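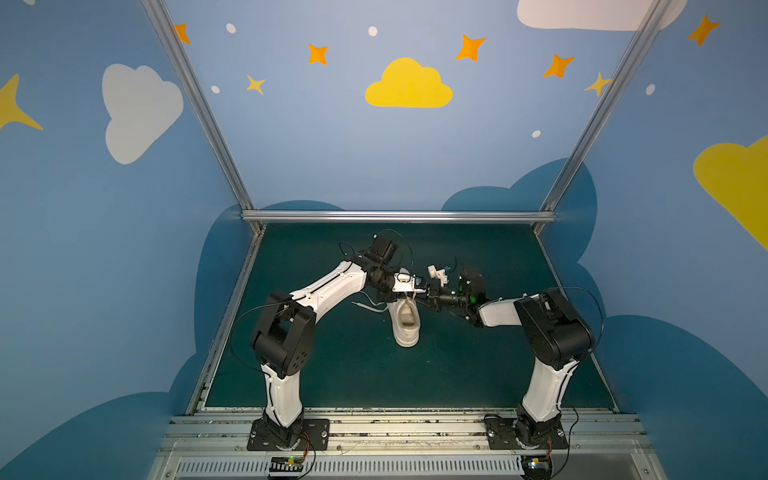

Speaker notes, Stulwood workshop evening, January
By the Limsakul cell keeper

Right, hello everyone. I've got 22 minutes and I talk fast, so shout if I lose you.

I look after the two-arm cell at Limsakul, the one that does the shoes. Most talks about these things are about the software (lovely stuff, not my department!). Mine is about screws, cables and dust.

Start with the rail. Both arms bolt to the same length of aluminium, so if one base plate creeps, the other arm is suddenly reaching for the wrong spot. I check the bolts every Sunday, same order each time, left plate first. Mark them with a paint pen. You'll spot a turned bolt from across the room.

Cables next – my favourite moan. Ours loop out round the elbows and they need that slack. The first time I set it up I tied everything down beautifully, very proud of it, and pulled a plug out on the first big reach. Now I move each arm by hand through its whole range before I tie anything.

(Pause here, someone always has a cable story.)

Grippers. The little printed bits on the wrists are cheap and they do crack, so I keep 6 spares in a Unik tin under the bench. Printing a fresh set takes 28 minutes. Swap, then run the open and close test with an old trainer before you let it near a good one.

Laces! Tuck them in or let them hang, but check they're clear of the fingers before you press go.

Mat: it shows every speck, so hoover it. Do the vent slots as well, with a soft brush.

Last bit is the Bakier log sheet, copies by the door. Questions till 6.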